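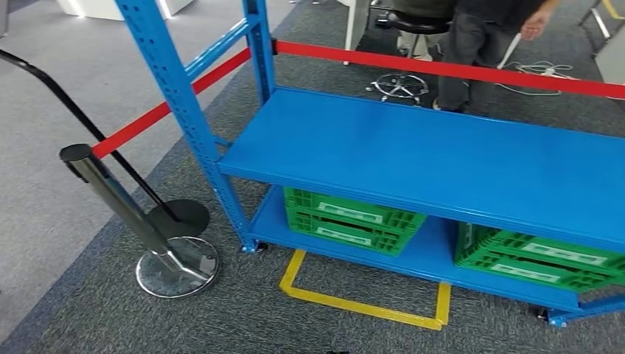
3.2 Teaching the crate task

Figure 3. The rack as seen from head height at the teaching station, with two green crates on the lower shelf and yellow tape marking the floor beneath it.

I'll start with the setup, since half the questions we got at the Punalwood workshop were about it (fair enough, we barely mentioned it in the talk!). The task is pulling a crate off the lower level of the blue rack and setting it down on a cart. It sounds easy. The lower shelf is close to the floor and the upper board sits right over the crates, so whoever is driving the arms has to come in low and flat, and most people's first instinct is to reach down from above and bump the board.

The rack is on casters, so we put yellow tape on the carpet to give it a home (Figure 3). Before each block of demonstrations the operator checks the rack against the tape by eye. We don't measure it. Lenka Skála wanted a few millimeters of slop in there on purpose, and I came around to her view after our first policy, trained with the rack bolted in place, fell apart the minute we moved to the second room at Bralomville.

We collected demonstrations in two ways. In the first, which I'll just call hand teaching, the operator stands next to the robot, puts the arms in a soft mode and physically guides the grippers to the crate. In the second, remote teaching, the operator wears a headset and moves a pair of handheld controllers, seeing only what the head camera sees. Both kinds were logged with the same software, Plilivico, and with the same start and stop signals, so the files look alike further down the line.

Hand teaching feels great. You get the weight of the crate in your own hands and you know right away when a finger has caught one of the vent openings in the side. The trouble is that your body is in the way. On the lower shelf you're crouched beside the robot with your shoulder in front of its camera, and those images are pretty much useless for training. Elvia Maldonado got around this by guiding the arms once and then replaying the motion with her out of view, which works fine until the crate is sitting a little differently the second time.

Remote teaching has the opposite problem. The pictures are clean, but depth is hard to judge under the upper board, and new operators creep forward very slowly for the last bit. I was terrible at it for my whole first session. We ended up with 369 demonstrations before cleaning, 177 by hand and the rest by remote, from 4 operators.

Cleaning was boring but it mattered. We threw out 39 demonstrations, mostly ones where the operator stopped midway to think, or let go of the crate and grabbed it again. I kept the ones with a single small correction near the grasp, because the robot seems to need to see what a correction looks like. Lenka disagreed with me on a handful of these (we settled it by training with and without them, see Section 4.3).

One more practical thing. The belt barrier stays up whenever the arms are powered, and people do stand and walk on the far side of it while we record. We made no attempt to clear the background. The Oberholzer rack data was recorded against a plain curtain, and when we tried starting from that model, it did noticeably worse in our room until we mixed in our own recordings. The mixing ratios are given with the rest of the training settings in Section 3.3.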